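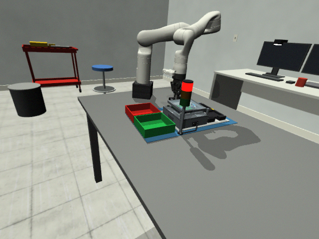 Red bin, green bin, blue mat. Computer render.

2020-03-05

Eduardo Tolentino is late, bus from Jandport, and starts talking before his coat is off. Beans mostly. He runs the seed swap at Drollport, 2,042 packets at the last stocktake, all in old shoe boxes under the stairs.

"I never meant to," he says. "My aunt left me a jar. Climbing beans, purple ones. I grew them, had too many, gave some away. Then people started bringing me theirs."

That was 14 years ago. Now it's a members' list, a freezer, a row with the council over the lease. He'd sooner not go into the lease.
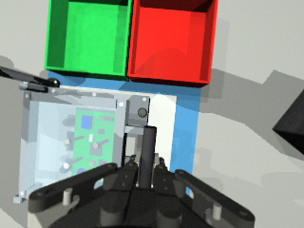
Green bin next to red, with the mat below.

What goes wrong? Damp, he says straight off. "People pick the pods too early and shut them in a plastic bag. Leave them on the plant till they rattle. Paper envelope. Write the year on it, please, I beg you."

Squashes are another headache. They cross with anything. He once handed out seed for a little striped one called Arango and got complaints till Christmas - great warty things, bitter as aspirin. "My fault. I'd grown it five feet from a marrow."

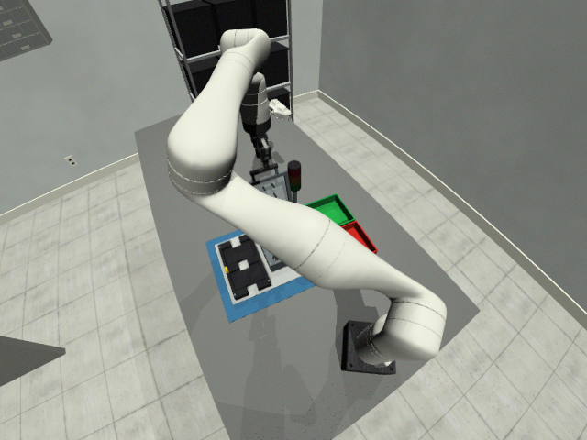

Sowing is the bit he loves and he won't be rushed over it. Tomatoes go in first, on the kitchen table, roughly 20 to a tray. He shows me how, standing, elbow up high and the hand hanging straight down over the compost, rather like that white arm with its gripper pointing down at the tray. One seed, then a pause. "My daughter says buy a dibber. I've got fingers."

And the one he's proudest of? Grukodora, a black-podded pea he got from a neighbour who's since moved. Tough skins, lovely flavor, useless in a wet May. He's down to a single envelope and is keeping half of it back.

"Everyone asks for it. They can ask agian next year."

He wants his tea now. The swap opens at ten, bring envelopes.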